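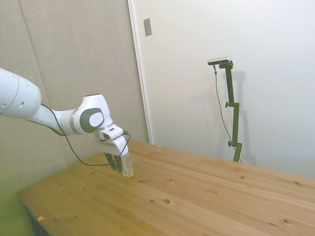 The arm with a bottle between its fingers, base at or very near the tabletop. Clear plastic is our subject for this term.

Hestholm Robotics Club
Progress report to the Jamberg Fund
10 November 2022
Written by Qistina Osman, club leader

Hello all,

I promised you something shorter than last time, and I've already had to delete a whole page about cable ties, so I'm trying!

The quick version is that we're a bit behind on the plan I sent you, a bit ahead on the money, and the students are having a lovely time. The longer version follows.

You'll remember that the project is called Clolari (the students voted on it, and I've given up asking what it means). The aim is to have the arm pick up items from the recycling, work out what they are and put them in the right box, all running on code the club has written. By the January open evening we want visitors to be able to hand us a bottle or a tin and watch it get sorted.

Tins have gone well. Cardboard has gone well too, apart from anything that's been squashed flat, which the gripper just pushes across the table. Bottles are where we've spent most of this half term. The depth sensor on its pole at the back of the table is very good at seeing boxes and pretty hopeless at seeing clear plastic, so what comes back is often a hole in the data where the bottle ought to be. The younger ones found this hilarious. The older ones, who had written the code that relied on it, less so.

We've tried a few ways round it. One pair put a paper label on every bottle, and that worked straight away, but the group decided it was cheating as real recycling doesn't turn up labelled to suit us. Another pair are looking at the ordinary colour picture instead and teaching a small model to spot bottle shapes. That's the route we're going with. They've set themselves a target of 2000 training pictures and have taken 340 so far, so I expect a lot of lunchtimes will go on this. They're varying how much liquid is left in the bottom as well, which was their own idea and a good one — a bottle with a dribble of something in it looks quite different from an empty one, and it weighs a little more too.

Gripping has been its own adventure. Close the fingers too hard and a thin bottle buckles, too soft and it slides out on the way up. We now have a table of settings for each kind of item, kept in a shared spreadsheet that everybody edits at once and I dread opening. I've asked for one person to be in charge of it each week and that's helped.

On safety, the rules you asked about are in place. No hands over the table while the arm is switched on, one person at the stop button whose only job is the stop button, and every new program gets run at slow speed first. We've had no injuries. We did have one bump into the tabletop, when somebody typed a height in centimetres that the program took as millimetres, and we stopped for the rest of that session to talk it through. There's now a lower limit in the code that students can't change without me.

Money next. Your grant was £4000 and we've spent roughly half of it. The biggest item was the sensor, followed by spare finger pads, which we bought from Hutapea after the first set wore smooth. I'd put aside some of the budget for a second-hand laptop and we haven't needed it, as the school found us one. If you're happy with it, I'd like to move that money over to travel so that we can take the whole group to the regional show in spring instead of choosing who goes. Could you let me know before the end of term? The coach firm wants a deposit.

Attendance has held up well. We lost a couple of students to football and gained a few who wandered in to see what the noise was and stayed. Two of our Year 8s gave a talk about the project in assembly, with slides, and took questions from the whole hall, which I couldn't have done at that age.

What's left before the open evening: finish the pictures, train the model, join it up to the gripping code (this is the part I'm most nervous about) and practise with people who haven't met the arm before. If bottles still aren't reliable by then, we'll show tins and cardboard and have the bottles as a work in progress on a poster. The students have agreed to that, a bit grumpily.

Do come along and see it if you can. I'll send the time and the parking details once the school office has confirmed the hall.

With thanks from all of us,
Qistina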